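Facilities > Checklists > Furnished Units > Move-in Walkthrough

Furnished unit safety check, with comments
4 min read

Unit: Hunel building, upper floor, one bedroom
Checked by: Imtiaz Abeysekara
Feb 8, 2019

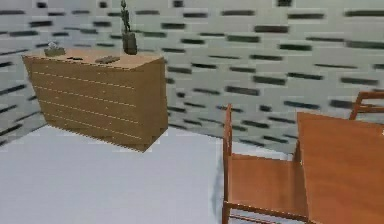 Tip-over is the one we keep failing so it goes first. Anything with drawers that a kid could climb gets a strap to a stud, no exceptions, no "it's heavy enough." Think of a wooden dresser like the one shown, drawers stacked one over the other and small things sitting on top — those small things are what a kid goes up after. Pull the bottom drawer, lean on it a little, watch the back. If the back lifts at all, fail it and write it down.

BEDROOM

Dresser strapped to wall — FAIL. Strap is there, screwed into drywall only. Came out with one tug. Needs a stud or a proper anchor.
Drawer stops — OK. All of them catch.
Window opens and locks — OK, stiff. Some wax on the track would help.
Window opening limiter — OK, stops at 5 inches.
Blind cords — FAIL. Loop still hanging on the left blind. Cut and cap it or swap for cordless. Same note as the last visit, nobody did it.
Smoke alarm — OK. Tested, loud. Date on the back is good.
Outlets — OK. Cover plate behind the bed cracked at the corner, replace when somone is up there anyway.

HALL

Carbon monoxide alarm — OK, but chirped once while I was there. New battery.
Light at top of stairs — OK
Handrail — wobbly at the lower bracket. Tightened it by hand, won't last. Longer screw.
Rug — no grip pad. Remove or add pad. I'd remove.

KITCHEN

Extinguisher — OK, needle in the green. Tag missing tho.
Range anti-tip bracket — not checked, couldn't get the range out by myself. Need two people.
Outlet by sink trips on test button — OK
Under sink — damp around the shutoff valve. Wiped it, came back in a few minutes. Plumber.
Hot water at tap — ran it, 14 degrees over what we set. Turn the heater down and recheck after a day.
Cabinet under sink, child latch — broken. Have spares in the Roy storage room.

BATH

Outlet trips on test — OK
Fan — runs, noisy, pulls air fine
Tub mat — OK
Caulk — gone along the back edge. Not a safety item but it will be when the floor gets soft.

ENTRY

Deadbolt, turns without a key from inside — OK
Peephole — OK
Exit map — old one, still shows the Juvance door that got walled off. Take it down today. Lertchai has the new print.

COMMENTS

Two hard fails, dresser strap and blind cord. Unit should not be handed over untill both are done. Everything else can follow within 6 days.

L. Wattanapong: New map is up. Strap kits ordered from Esto, the metal ones. Will do the dresser first, then come help with the range. Did anybody check the bookcase in the other unit? Same drywall screws I bet.

I.A.: Not yet. Adding it to the March list.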